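Home Library Service Extended to Residents Who Cannot Travel

The Clunside Community Trust has confirmed that its home library service will continue for a further year and will be extended to three additional neighborhoods. The decision follows a trial that began in January and was offered to residents who are unable to reach a library branch on their own because of age, illness or disability.

Under the service, a trained visitor calls at the resident's home every two weeks with a selection of books, large-print titles and audiobooks. Visits last up to an hour. Residents may choose to spend the time talking over what they have read, having a chapter read aloud, or simply exchanging one set of items for the next.

The trial was planned for eight households. By the end of the first month the Trust had received more than 19 requests, several of them from family members living out of state who had seen the notice in the Clunside newsletter. Places were offered first to people living alone. Those who could not be placed were given the telephone reading line in the meantime, and all of them will now be invited to join the full service.

Eleven visitors have completed the required training, which covers safe lifting, confidentiality and what to do if a resident does not answer the door. Each visitor is matched with the same household for the whole year wherever possible. The Trust noted in its review that residents placed a high value on seeing a familiar face, and that changes of visitor during the trial had been kept to a minimum for that reason.

Language was also raised in the review. Some older residents asked for reading material in Vietnamese, and the Trust has entered into an agreement with the Đồng Reading Room to borrow novels, poetry and magazines on a rotating basis. Requests for other languages should be made at the time of application. They will be met where titles can be found through partner collections.

Funding for the extended service comes from the Zivlow Foundation, which has agreed to cover training, insurance and mileage. The grant does not cover the purchase of new books. Donations of large-print titles in good condition are welcome at the Clunside office during normal business hours. The Trust is not able to accept encyclopedias, textbooks or videotapes.

Audiobook players are supplied on loan by Trundent and have been set up with large buttons and a single volume dial. Residents who already own a player may keep using it, and visitors will help with changing batteries or connecting headphones.

There is no charge to take part and no limit on the number of items that may be borrowed. Late fees do not apply. A resident may withdraw at any time by telling the visitor or by calling the office.

Applications may be made by the resident, a relative, a neighbor or a health care provider, provided the resident has agreed. Forms are available from the office and can be mailed on request.
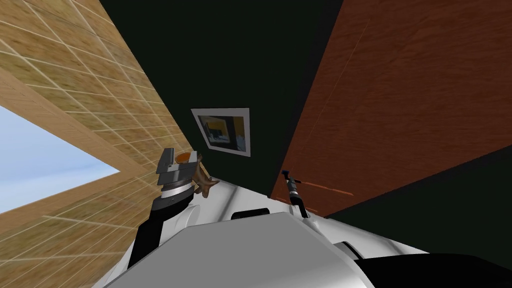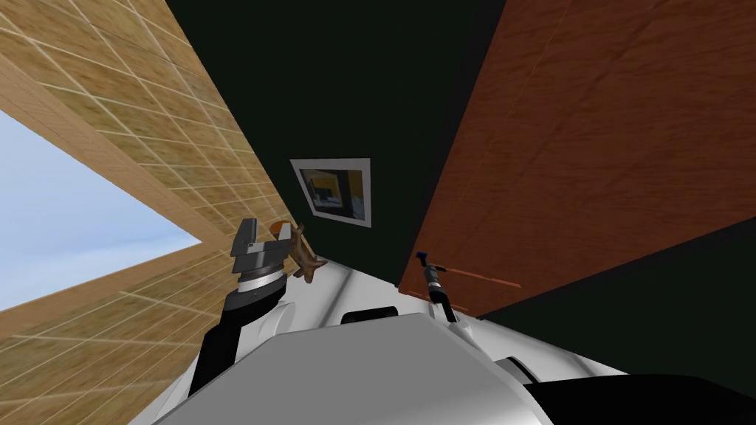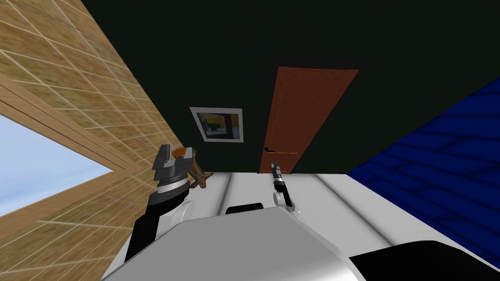
Computer-rendered interior views, each with a framed picture on a dark green wall.

CLUNSIDE, Apr 17, 2022

Applications for the first round of new places are now open. Applicants will be told of the outcome by letter, and the first visits in the additional neighborhoods will be arranged by telephone once a visitor has been assigned. Households that took part in the trial do not need to apply again.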